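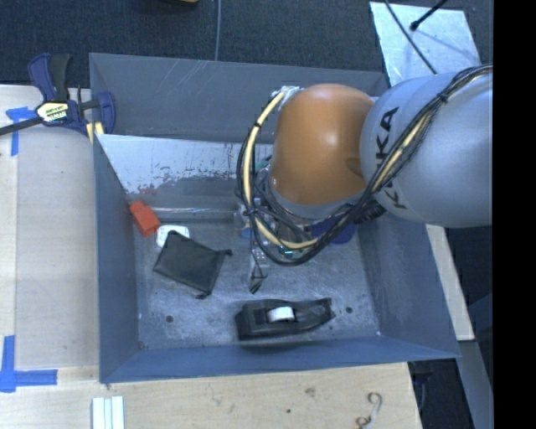

Figure 3. Bin-picking cell at the Clallov site. The KUKA arm reaches into the metal bin over a mixed set of items; a bar clamp grips the rim at the upper left corner.

4. Equipment Budget and Replacement Planning

4.1 Scope of the cost model

The cost model covers everything that has to be bought, rented or replaced to keep one picking cell running for a planning period of 18 months. It leaves out building costs, network service and staff salaries, which the two sites book in different ways and which could not be put on the same basis. Staff hours spent on repair and changeover are kept as hours and reported next to the dollar figures.

We divide the equipment into four classes. Class A holds the arm, its controller and the safety hardware. Class B holds the end effector with its mounts, hoses and wiring. Class C holds the fixed parts of the workspace: bins, tables, clamps and markings. Class D holds the items to be picked. The classes were set by how a part is replaced, and price played no role in the split. A Class A part goes through the purchasing office and needs a quote. A Class B part is ordered by the lab from a standing account. Class C and D parts are bought locally, often on the same day.

The split matters for planning in that lead time follows class far more closely than price does. A cheap Class B connector can stop a cell for longer than a costly Class A part that the supplier holds in stock. Earlier budgets at both sites ranked parts by unit price and held spares only for the costly ones. Under that rule, the parts that caused most of the lost time had no spares at all.

4.2 Class A: arm and controller

Class A is the largest entry in the purchase budget and the smallest in the replacement budget. The arm was carried over from the Buschmann project and enters the model at book value. A group that buys new should replace our entry with its own quote and leave the rest of the model unchanged, as no other entry depends on it.

Two points should be settled before the order is placed. The first is reach. Picking from a deep bin with sloping walls takes up more of the reach than the floor plan suggests, for the wrist must clear the rim and still come down to the bin floor at a usable angle. We recommend checking reach at the four lower corners of the bin with the full length of the tool attached. The second is payload. The nominal payload should be reduced by the weight of the gripper, its mount and any hose or cable carried by the last joint. In our worksheet this reduction is entered on its own line, so that a later change of gripper does not go unnoticed in the payload check.

4.3 Class B: end effector and cabling

Class B accounts for most of the unplanned spending. Cables and hoses routed on the outside of the arm, as in Figure 3, are simple to reach and simple to change, and they cost little to install. They also move with every pick. In a bin cell the bundle must be long enough to let the wrist turn freely and short enough to stay clear of the rim, and the two demands pull against each other. We budget for one full set of outside cables and hoses per planning period as a routine expense. Ties and wrap are pooled under consumables.

The option of an internally routed dress package was priced and rejected for the current period. The purchase price was not the deciding factor. An internal package has to be refitted when the gripper changes, and the Evura test plan calls for several gripper changes. For a cell with a fixed tool the result would likely be the opposite, and the worksheet contains a switch for this case.

Gripper parts are treated in two groups. Contact parts, meaning tips, pads and cups, are counted as consumables and ordered in packs. Structural parts are held as single spares. Over the planning period the contact parts for one cell came to $1,816, including shipping. The original estimate for the same line was $1,000. Most of the gap came from small rush orders, for which shipping made up a large part of the bill. The revised plan replaces these with one order at the start of the period and one at the midpoint.

4.4 Class C: bin, table and clamps

Class C is easy to leave out of a grant budget. The parts are cheap, many are already in the building, and few of them appear in a supplier's quote. We list them in full for two reasons. First, a moved bin invalidates the stored approach poses, so the means of holding it in place is part of the measuring setup. Second, these parts tend to be borrowed by other projects, and a part with no line in the budget has no one to reorder it.

Three ways of fixing the bin were priced: bolts through the table, a welded frame, and clamps on the rim. Bolts are the cheapest over a long period but tie the table to one bin. The frame is stiff and accurate, and it costs more than the bin it holds. Clamps have the highest upkeep in hours, as the bin position must be checked before each session, yet they allow a change of bin without tools. We chose clamps, with blue tape on the table top as a visual reference. Tape is not a measurement. It serves only to show an operator that something has shifted, after which the pose check is run again.

The bin itself is metal. Plastic bins were cheaper per unit and lighter to ship, but the lower price was offset by the expected rate of replacement under repeated tool contact. A metal bin loses paint and gains scratches with use, and these change how it looks to a camera. For this reason the plan sets the service life of the bin by its finish. A bin is retired from benchmark runs when its surface no longer matches the reference set, and it can then be used for training runs without limit. This second use is entered at zero cost.

A light wooden work surface was kept for the table. It takes clamps well and can be cut to fit, and replacement stock is available from any lumber yard. The surface marks easily, so one replacement top per period is included.

4.5 Class D: pick items

The item set is bought at retail. It should include rigid parts with flat faces, soft goods that change shape when lifted, and long items that can come to rest close to a wall. A black tape dispenser and a flat fabric pouch, both on the bin floor in Figure 3, are typical of the price range. Neither would appear in a budget on its own account, and both must be replaced by the same model if they are lost or damaged.

This last point drives the cost. Retail products change without notice. A dispenser sold under the same name may have a new color or a different weight six months later, and results from before and after the change can no longer be compared. The plan therefore calls for buying the full supply of each item at the start. We purchase 12 of each rigid item and hold them in sealed boxes. Soft goods are stocked more deeply, in view of their higher wear. Storage is charged to Class D at the internal shelf rate.

The alternative is to print or machine a standard set in the lab. This removes the risk of product changes and gives known dimensions. It also narrows the range of materials, and clear or glossy surfaces in particular are hard to produce in house at a fair price. A mixed approach — printed parts for calibration, retail parts for testing — had the lowest total cost in our comparison and is the one used in the remaining sections.

4.6 Spares policy and reserve

Spares are held by expected delay. For each part we multiply the chance of failure within the period by the supplier's lead time in working days, and rank the parts by the result. Parts are then added to the spares list from the top until the spares budget is used up. The unit price enters only at this final step. Ties are broken in favor of the part that takes less time to fit.

The reserve is set apart from the spares budget and may not be used for planned purchases. Grirari, the second site, began the period without one, and two orders had to wait for approval while the cell stood idle. We set the reserve as a share of the combined Class B and Class D budget. Class A is excluded from the base, since its book value would swell the reserve without any link to the risk it is meant to cover.

4.7 Limits of the model

The failure rates come from two cells and a single planning period. They should be read as starting values and replaced by local records as these become available. The model also assumes that the cell is used on a regular schedule. A cell that runs in short, heavy campaigns will wear its contact parts at a different rate, and a single midpoint order may then come too late. Shipping was priced for delivery within the country. Import duty, where it applies, should be added per class and not as a flat share of the total, as the classes are bought from different kinds of suppliers.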